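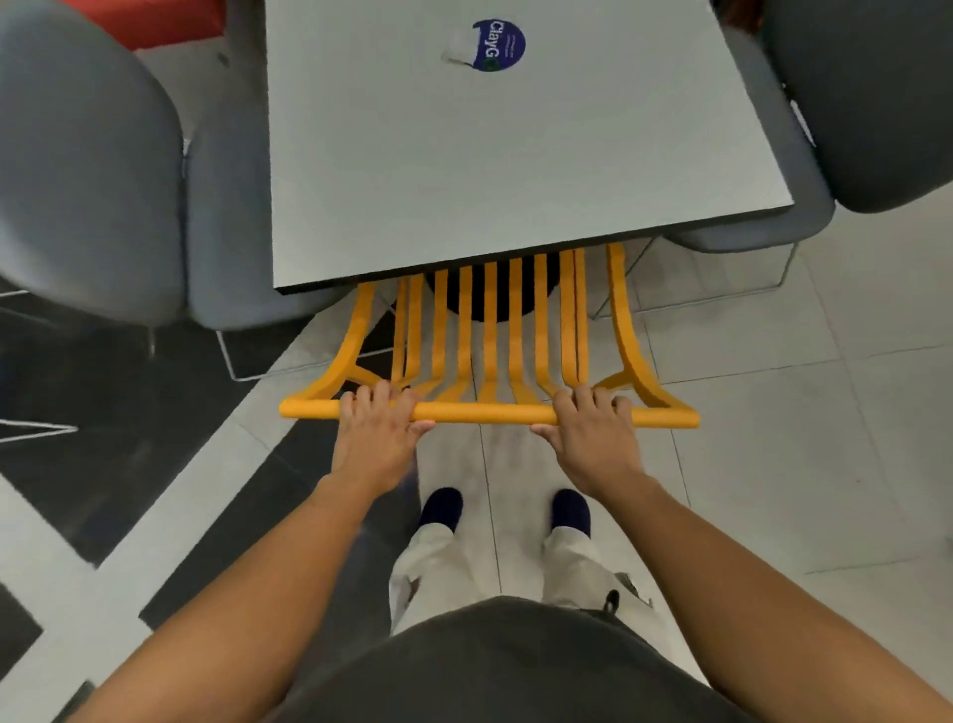
CURNOVHAM, May 1, 2019 — The spring meeting of the Drivarik users' group wrapped up here after two full days of talks, and if the mood in the hallways is anything to go by, the people who run big seismic jobs for a living are feeling pretty good about the year ahead. Registration closed at 100, the most the hall will hold, and quite a few folks who had waited too long to sign up had to make do with the video stream (the recordings will be posted once the speakers have looked over their slides).

Most of the talk this year was about Flellik, the new cluster that Blomqvist is putting together for its imaging teams. The first stage has 2429 nodes up and taking jobs, and the plan is to bring that to 2770 by the end of August, when the older system will finally be switched off. Ivar Sjöberg, who looks after scheduling at Blomqvist, gave a friendly and very thorough account of the move, including a long stretch on file systems that ran well past his slot and that the session chair, to her credit, let him finish.

"We moved the small jobs first and left the big migrations for later, and I would do it the other way around if I had it to do again," Sjöberg told the room. "The small ones hid all our network trouble."

He also said the teams have brought the wait for a large job down by 60 percent, mostly by asking users to give better run times when they submit. That got a warm round of applause, and then a good many questions from people who have been begging their own users for the same thing for years!

The second day was given over to shorter talks on moving old Fortran code to graphics cards, plus a lively session on cooling that could easily have filled the afternoon. Several speakers brought up the price of memory, and there was a fair bit of grumbling about it over coffee too.

The group will be back in Curnovham next spring, in the same hall. Anyone who would like to give a talk can send in a one-page summary through the end of August, and first-time speakers are very welcome.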